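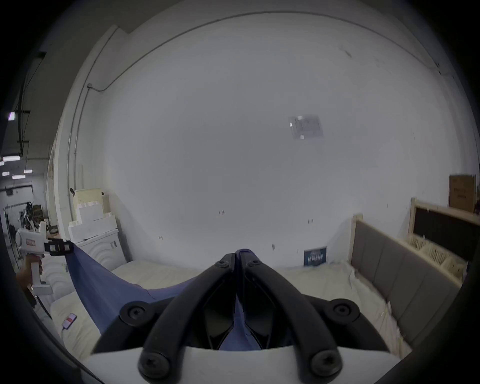 Marisol Hinojosa will tell you that a flat sheet is only as good as the corners you start with, and that most of us grab it somewhere in the middle and hope. She told me this before I'd even gotten my coat off. I had come over to talk about bed making (yes, a whole interview about bed making, my editor was very patient with me) and she was already three sentences in.

Marisol spent years turning over rooms at a guesthouse called the Vindeck, and these days she teaches a home-skills evening class out of a community room on the edge of town. The class covers laundry, folding, packing a suitcase, that kind of thing. The bed session is the one that fills up first. I asked her why she thought that was.

"Because people are tired of fighting with it," she said. "You do it every week of your life and it still annoys you. Then you see someone do it in two minutes and you get mad. Good mad. You want to know how."

So how? We sat down with coffee and I got out my notebook, and for the next hour I hardly had to ask anything.

She starts with a bare mattress. She likes to look at it for a second, run a palm over the quilting and smooth out any grit or lint. Phones, remotes, books, all of that should go somewhere else, although she laughed when she said it and admitted that her own phone ends up on the bed every single time. "I put it down to have my hands free and then I make the bed on top of it. I've called myself from the kitchen phone to find it. More than once!"

Then come the corners. Marisol wants you to find two neighboring corners before you do anything else, one for each hand, and to hold them apart until the edge between them stops sagging so much. A little dip is fine. What you want to avoid is a twist, and you can only spot a twist when the edge is stretched out and you're looking along it.

"If it's twisted at the top, it's twisted at the bottom," she said. "You won't fix it by pulling. You'll just be pulling on a twisted sheet."

I told her that I usually fling the thing in the air like they do in commercials. She made a face. The fling is for showing off, apparently, and it works about as well in a small bedroom as flying a kite. Her way is slower and lower. You set the first corner near the headboard, walk the second one across, and let the fabric come down behind you as you go. With an upholstered headboard she leaves herself a bit of extra cloth at that end, enough to tuck under without having to jam her knuckles in against the padding.

We got sidetracked on color for a while. Marisol is a big believer in having sheets that don't match. She has a dark blue set and a beige set at home, and she swears that the contrast makes the whole job easier, since you can tell at a glance which layer you've got hold of. At the Vindeck everything was white, top and bottom, and new people on the floor were forever tucking in the wrong one.

"White on white on white," she said. "At 6 in the morning! I used to dream about it."

I wanted to know whether she'd ever counted the beds. She had. One winter she and a coworker, Idrisa Mfinanga, kept a tally in pencil on the inside of the linen closet door, and when the busy stretch was over it stood at 2,132. They'd been hoping to reach 1,000. Idrisa wanted to frame the door. The owners painted over it in December, and she still sounds a little sore on the subject.

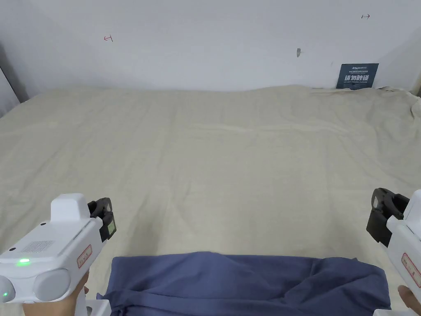 The part I found most useful was what she had to say about the second layer. Once the bottom sheet is down, most people (me, I mean me) drop the next one in a heap and start dragging it by whatever bit is closest. Marisol is all for the heap. She has no problem with a heap. But she puts it at the near edge, where she's standing, and she smooths the sheet underneath before she touches it. Flat hands, center to sides, and then again from the top down. Wrinkles that get trapped between two layers will stay there until laundry day.

"You'll feel it with your legs at night," she said. "A ridge. You think it's nothing and then you lie there thinking about the ridge."

She also has opinions about the side against the wall. If your bed or your folding table is pushed up close, all the extra cloth likes to bunch in the far corner, and it's tempting to leave it because it's hard to reach. Her advice is to do that corner first, while you still have some patience, and work your way back toward yourself. I've tried it since and I have to say it helps — my far corner has been a disgrace for years.

What about fitted sheets, I asked, and got a long sigh. She uses them. She doesn't love them. In the class she spends 30 minutes on folding a fitted sheet and she's made her peace with the fact that half the room will go home and roll it into a ball anyway.

"Roll it, fine. Put it in the pillowcase with the rest of the set and close the closet. I'm not coming over to check."

The pillowcase trick, by the way, is the one I've been passing on to everybody. The whole set goes inside one of its own pillowcases, so you pull out a single bundle and you're done. No more digging for the matching one with a flashlight because you don't want to wake the baby (my sister's situation, and she was thrilled).

Before I left I asked Marisol if she makes her own bed every morning. She had to think about that one. On work days, yes, pretty much. On days off she pulls the covers back to let it air out, goes to make coffee, and sometimes it's still like that at four in the afternoon.

The next bed session is nearly full, but she keeps a waiting list at the front desk. Bring one flat sheet, any size, and she'd like you to leave it unironed.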